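My rating after the Brornside congress is 1,618, a gain of seven points. The tournament had five rounds over a weekend at 90 minutes plus 30 seconds a move. I scored three and a half and want to write down the rook ending from round four while I still remember what I was thinking, as the notes on my scoresheet are already hard to read.

## The game up to move 43

I had White against Kobe Coppens, who is rated well above me and plays the Caro-Kann. I chose the Exchange Variation, mainly to avoid the Advance lines I had lost with twice this year. The minor pieces came off in pairs, the queens followed at move 29, and at move 43 we reached this:

- White: king g2, rook a7, pawns f2, g3, h4
- Black: king g7, rook b2, pawns e5, f7, g6, h5

Black is a pawn up, with four against three on the same side. White to move. I had 11 minutes left and he had a little over 20.

The general verdict on four against three on one side is that the defender has good chances if his pawns are sound. Mine were on f2, g3 and h4, which is the set-up the books recommend. The h-pawn on h4 matters most, as it stops Black gaining space with ...h4 and leaves him only the e- and f-pawns to make progress with.

## What I played

I kept the rook on the seventh rank and waited. 44.Ra5 was the alternative, hitting e5 at once, but after 44...Kf6 the pawn is defended and my rook has less to do. From a7 it ties the black king to f7 and leaves Black to find a plan.

He brought the rook to d2, then put the pawn on e4. I went back and forth between a7 and a4 for some moves, and this was the first inaccuracy. With the pawn on e4 the rook on a4 looks active, but it lets the black king come up through f6 and e5 with no checks from the side to worry about. I should have stayed behind the king and waited for it to leave the pawns before checking.

By move 52 he had the king on e5 and the f-pawn ready to go. I had under four minutes. I then found the only idea I knew from my notes, which was to check from behind until the king had to choose a side, and attack g6 when it went to d4. He allowed it. The g-pawn fell, he got a passed e-pawn in return, and my king was close enough to stop it. We agreed a draw at move 68.
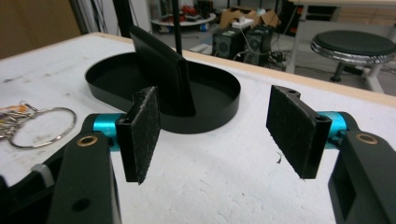 ## What the analysis says

I went through it in Tilta, first without the engine and then with it. My own conclusion was that the position was holdable throughout. The engine mostly agrees, with one exception: after my rook went to a4 for the second time, Black could play ...f5 straight away and keep the king at home until the pawns were further up. I had not considered this in the game or in the analysis afterwards. Kobe had seen it but thought his king would be too exposed on the seventh rank.

Two points for my notes file:

1. In these endings a waiting move with the rook is only a waiting move if it keeps the same job. Moving from a7 to a4 changes what the rook attacks and which checks are available.
2. Keep ten minutes for move 40 onwards. The increment is enough to make moves but too little to compare two plans.

## The other rounds

Round one was a short win against a junior who left a knight hanging in the Italian. Round two was a loss with Black to Montecinos in a Slav, where I mixed up two move orders and was worse by move 12. Round three was a win in a Tulel club derby of sorts, since we had been paired in the club championship the month before and both knew what was coming. Round five was another win, on time, in a position I would have been happy to draw.

The next event is in December, with a slightly slower time control. Before then I intend to replay the ending from both sides against the engine, starting at move 43, and to repair the Slav.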